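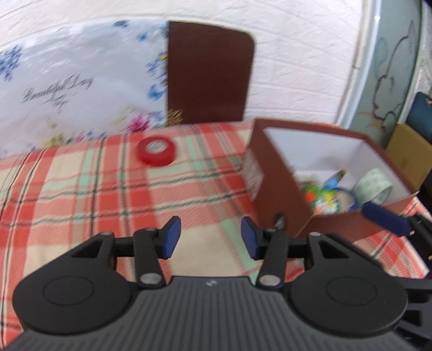 Figure 4.1 Open jaws, blue finger pads, and a box of small things to pick up. The red tape roll is outside the box.

Chapter 4
Comparing Grippers Without Fooling Yourself

What you will learn in this chapter
How to choose objects for a grip test
Why two fair-looking tests can rank the same grippers in opposite order
How to write down a failure so that someone else can use it
When to stop testing and buy something

Before you start
You should have read Chapter 3 on contact and friction. If you skipped it because the title had the word "friction" in it, go back. We will wait.

4.1 The Pandiddale problem

In May, a small packing firm called Grillon had to choose between two parallel-jaw grippers. The Pandiddale had stiff fingers and a strong squeeze. The Pleltadeo had softer fingers, a gentler squeeze, and a price that made the purchasing office go quiet. Both makers supplied a data sheet. Both data sheets said, in slightly different fonts, that theirs was the better gripper.

Seon-mi Hyun, the engineer given the job, did what most of us would do. She took a clean steel block, had each gripper pick it up 300 times, and counted drops. The Pandiddale dropped fewer. She wrote a memo. The memo was admired for its chart.

Her colleague Till Mühlbauer read the memo and asked what the firm packed. Steel blocks were not on the list. Grillon packed craft supplies: rolls, pens, packets, things with slippery skins and no flat sides worth mentioning. So the test was run again, another 300 picks per gripper, this time on stock from the shelf. The Pleltadeo won, and by a wide enough margin that the first memo was quietly moved to a folder named "old".

Each gripper now had 600 picks behind it and one win. Taken together, the numbers said the two were a fair match. Taken one test at a time, they said two opposite things with great confidence. Most of this chapter is about how to avoid arriving at that point, or at least how to arrive there on purpose.

4.2 What a gripper test measures

A grip test never measures a gripper alone. It measures a gripper, an object, a surface, an approach, and whoever or whatever is steering. Change any of them and the score moves. The maker of the gripper knows this very well and has picked the object, the surface, and the approach for you.

Look again at Figure 4.1. A roll lying flat on a cloth and a roll resting on its side in a box may weigh the same and feel the same in your hand, and they are different jobs. The one on the cloth can be reached from nearly any side. The one in the box has walls, and it has neighbors. A gripper with wide shoulders may do beautifully on the first and spend the second bumping into the sides. If your report says only "tape roll, success," you have thrown away the half of the result that a buyer would have paid for.

A useful test entry therefore records:

Object: what it is, and which way it was lying
Surroundings: open table, box, shelf, pile
Approach: from above, from the side, or at a slant
Steering: by hand, by remote control, or by program
Result: held, slipped, missed, or moved something else

Students tend to leave out the last of those results. A gripper that lifts the packet and flings the pen onto the floor has not had a good day, even if the packet column says "held".

4.3 Hand-held trials

You do not need an arm to compare grippers. A good deal can be learned by mounting the jaws on a handle and carrying them to the work yourself. Arms are expensive, they have opinions about where their elbows go, and a fault in the arm looks a great deal like a fault in the gripper when you are reading a spreadsheet three weeks later.

The price you pay is the human. People are much too good at this. After a few tries your wrist starts to correct for a weak grip, and you will not notice it happening. Hyun found that her own score with the Pandiddale improved all morning while the gripper, as far as anyone could determine, stayed exactly the same. She had become a better Pandiddale operator. It is a skill with few other uses.

The usual cure is to swap. Alternate between grippers every few picks, in an order drawn before you begin, and do not let yourself see the running score. If two people are available, let both of them use both grippers, and report their results separately before you combine them. 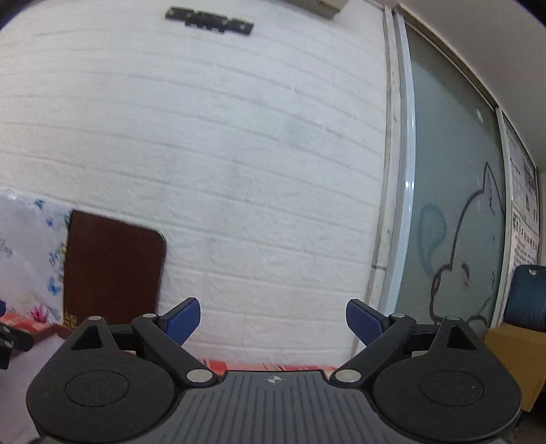 Figure 4.2 The gripper with nothing between its pads, facing a white brick-patterned wall.

4.4 The camera gets a vote

If your gripper carries a camera, you are comparing two things at once. Figures 4.1 and 4.2 both come from a camera on a hand-held gripper. In each, the fingers, links, and side housings take up a generous share of the view. You cannot move them out of the way, as they are the point of the exercise.

Two habits follow. First, check what the camera can still see with the jaws open and again with the jaws closed. Second, look at lines you believe to be straight. The pale grooves between the bricks in Figure 4.2 curve and slope downward toward the right. A program that trusts such a view too much will reach for a place where the object is not. In the log this appears as "missed," and the gripper gets the blame.

The Okonkwo rule, named for the workshop where it was first pinned to a door, puts it this way: never change the camera and the fingers on the same day. The door has since been replaced. The rule has held up better.

4.5 How many picks are enough?

Fewer than you fear, if the grippers differ a lot; more than you can stand, if they do not. Mühlbauer once ran 907 picks on a pair of finger pads that turned out to be the same part sold under two names. His results were in excellent agreement, and he has been very patient with suppliers ever since.

We will do the arithmetic in Section 4.7. For now, decide on a number before you start, write it down where a coworker can see it, and do not extend the test just because your favorite is behind.

Warm-up questions

1. Grillon's first test used a steel block. Describe a firm for which that would have been the right test.

2. Rewrite the entry "tape roll, success" using the headings in Section 4.2. Invent any details you need, then underline the ones you invented. Consider how a reader of your report would have told them apart.

3. Choose five objects within reach of your chair. Put them in order from easiest to hardest for a two-finger gripper. Now place them all in a shoebox and do it again.

4. A supplier offers to run the comparison for you at no charge. List what you would want to know before saying yes.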